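Week Nine of Robot Club
30th November
Posted by the Tosent Street Tinkerer

I joined the Clidside robotics club in June on the understanding that we would be building something impressive by winter. We have a wooden table, a gripper, and a spreadsheet with 1317 rows in it. I am told the spreadsheet is the impressive part.

The task for the Virkonitz Cup sounds like something you'd give a toddler to keep it busy. Soft things go on the table, the gripper picks them up, the gripper puts them down somewhere else. You get 200 points for a clean run and lose 17 for every drop. Our best practice score so far would embarrass the toddler.

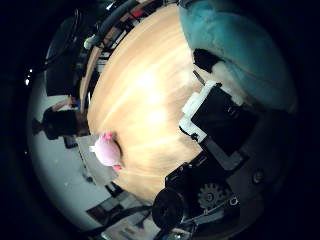

Cloth is the worst of it. A block stays the shape it was when you reached for it, but fabric slumps and folds and generally behaves like a cat that doesn't want to go to the vet. We spent most of last week arguing over finger pressure -- too little and it slides out, too much and the motor makes a noise like a coffee grinder. I was on the side of too much. I lost.

Then there's glare. Our software, which we named Dương before anyone had checked that we could all pronounce it, hates a shiny tabletop. Someone suggested a tablecloth, and then we all remembered how we're doing with cloth.

We have 2 more sessions before the cup. My job is to log the grasps, a promotion from my old job of tightening the same screw every evening. I still tighten the screw. If you're near Clidside and own any stuffed animals you're not emotionally attached to, bring them by.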